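November 7, 2018

Adhesive notebook, Evholm bench. Carrying on with the paperboard glue comparison from August. Three glues in play: the Bimska water-based, the Chiang hot melt, and our own starch paste as the control. The Plastulico film laminate is on hold until the new roll gets here.

Cut the last of the coated board this morning. Grain direction marked in pencil on every strip this time. In August I didn't mark it and had to throw out a whole set when the peel numbers split into two groups and I couldn't say which was which. All strips 12 mm wide, cut on the guillotine, burrs knocked off with the bone folder.

Open time on the Bimska is still the main trouble. It skins over before the second panel is down if I coat more than one strip at once. Coating one, closing one, then moving on. Slow, but the bond lines look even. The tub says to stir before use and I had been skipping that. Stirred it well today and the bead came off the brush smoother.

The hot melt sets so fast that alignment is the problem there. Made a stop out of two scrap strips taped to the cutting mat, and that took care of most of it. Strings everywhere, as usual. Heat gun on low clears them off the board without marking the coating, if you keep it moving.

Wrap-around rims are the part I want to get right. On a tray or a lid the outer paper turns over the top edge and comes down on the inner wall, and if the glue is starved at the turn it lifts there first. Going to add a turned-edge sample to each set, not only flat strips.

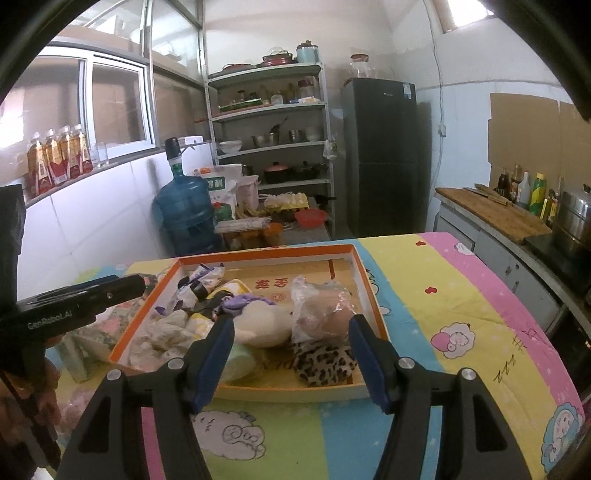
Shallow box, orange rim, white inner walls. Red characters on the base.

Peel results so far, flat strips only. Starch paste: fiber tear on every strip, all the way along. Bimska: fiber tear on the uncoated side, clean release on the coated side at two of the corners. Chiang: strong in the middle of the bead, weak at the ends where it had already started to cool. I think a shorter bead would help, or a warmer mat under the work.

Scale was reading high again. Zeroed it with the clamp on and got a stable 67 g for the clamp and hook together. Wrote that on tape and stuck it to the post so it gets subtracted every time. Anyone using the rig please check it before starting and put a new number on the tape if it has moved.

Humidity box: salt solution topped up, lid taped. The second set of strips went in after lunch and stays there overnight. Don't open it to look. The first set lost its conditioning that way and I'm not counting it.

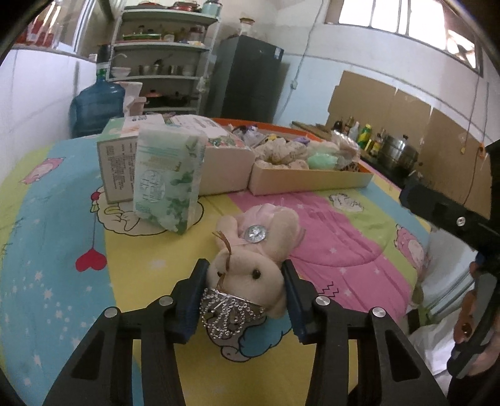

Next job after the board is trim and small parts, and I don't expect any of the three glues to carry over. Paper soaks up a water-based glue and gives it something to bite on. Glass and metal don't. A stone set on satin-like cloth, like the clear faceted one in the middle of the plush toy's pink outfit, is smooth on one side and flexing on the other, so the glue has to stay soft after it cures. The hot melt might hold for a while but I would expect it to pop off with the first good bend. Need a flexible clear cement and a few scraps of satin for trials. Rhinestones on a rigid piece like a tiara are a separate test - no flex, but very little contact area per stone.

Stock: opened carton 730, board count in it matches the slip. Running total of strips cut since August is 1,029, including the spoiled ones.

To do:

- Turned-edge samples, all three glues
- Shorter bead on the Chiang, mat warmed first
- New brush for the Bimska, the old one is shedding
- Ask Plastulico for a ship date on the film
- Pull the humidity set in the morning and peel right away

Guillotine blade is due for a change. Left side is dragging.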